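Home office tips: looking after the carpet under your chair

by Kyriaki Mavromatis

In my first years of working at home I cleaned the desk each evening and forgot completely the floor. It is the floor that suffers the most, especially in the place where the chair stands.
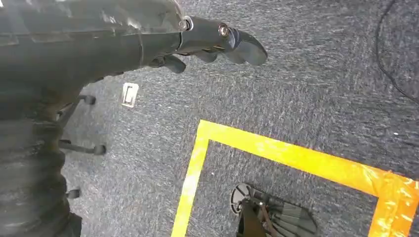
A chair on castors makes always the same small journeys, back and forward, and on a carpet this presses the pile flat. A speckled blue-grey carpet forgives a lot, but it also hides small things very well, so do not trust your eyes only. Before you vacuum, go down on your knees and look between the legs of the chair. Small pieces of paper or card like to stay near the wheels, and a staple can scratch the inside of the vacuum hose.

Cleaning the castors

Turn the chair on its side on an old towel. Pull out the hair and threads with tweezers, or cut them first with small nail scissors. Wipe each wheel with a damp cloth and a drop of washing-up liquid, then let it dry before you stand the chair up again. I do this every 6 weeks. If you have a cat, do it more often.

Most castors come out with a firm straight pull. If one does not want to come, leave it in its place and clean it there. I broke one in September by being impatient, and the new set cost me 49 euros.

The column in the middle

Some chairs have a ribbed cover around the column, and the dust sits in every fold. A dry paintbrush, the soft kind for watercolours, is the best tool I have found. Brush from the top to the bottom and hold the vacuum hose near. Please do not put oil there, it will only collect more dust.

Lifting the pile

For the flat places, lay a damp cotton cloth on the carpet for one hour, then brush the pile up with your fingers. Wool and synthetic carpets do not behave the same, so try first in a corner.

My neighbour Johanna Hollenstein moves her desk by a hand's width every spring, so the wheels find a fresh place. I tried it also and I will continue with it.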